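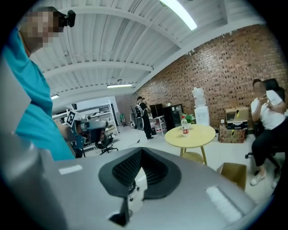 Rentré tard dimanche, j'écris vite avant d'oublier. Trois jours chez Flornov à relire leurs consignes de collecte avec Maarten Koster. Résultat : neuf règles sur une feuille A4. La version d'avant faisait un classeur. Personne ne l'ouvrait, le classeur.

Je les mets en vrac, pas dans l'ordre de la feuille.

Les marqueurs d'abord. Un carré noir et blanc par pince, bien à plat, pas de scotch brillant par dessus. On vérifie les coins avant chaque série. Un coin décollé et c'est toute la série qui part à la poubelle, on en a jeté 300 comme ça chez Panosham au printemps. 300 ! Je m'en remets pas.

Ensuite la synchro. Les deux pinces démarrent ensemble, on ferme et on ouvre deux fois les doigts face à face, puis on commence. Pas de geste, pas de série. Koster voulait un clap au début, abandonné, trop de bruit dans l'atelier.

Durée : 60 secondes max par prise. J'étais contre. J'ai changé d'avis le deuxième jour en regardant les fins de prises longues, les poignets qui tombent, les trajectoires toutes molles.

Pauses. Là on s'est disputés un peu. Pour moi l'opérateur pose les pinces dès qu'il en a besoin et il le note, point. Le chef de salle fixait les pauses à l'avance. Compromis bancal : pause fixe + pause libre sans justification. A revoir en mai.

Le sol. Câbles le long des murs ou sous goulotte, cartons rangés avant la première prise. C'est bête mais quand on regarde ses mains on regarde pas ses pieds.

Visages. Tout le monde dans la salle passe au floutage, y compris ceux qui sont juste assis là. Et on le dit aux gens AVANT, avec un papier signé. Atside faisait ça après coup, par mail... non. Vraiment non.

Nommage des fichiers : date, poste, main gauche ou main droite, numéro. Pas d'accents, pas d'espaces. On a retrouvé un « essai final bon 2 » dans le lot de 2 061 prises. Il n'était pas bon.

Les prises ratées on les garde, avec une étiquette « échec ». Ne pas les éffacer en douce pour faire joli dans le tableau. Koster tient beaucoup à celle là, moi aussi.

Dernière : n'importe qui peut dire stop. Même le stagiaire, même le visiteur.

Reste la question du nettoyage des doigts en caoutchouc, alcool ou pas alcool. Kuipers doit me renvoyer sa fiche. Si quelqu'un a un retour là dessus, les commentaires sont ouverts, je réponds dans la semaine.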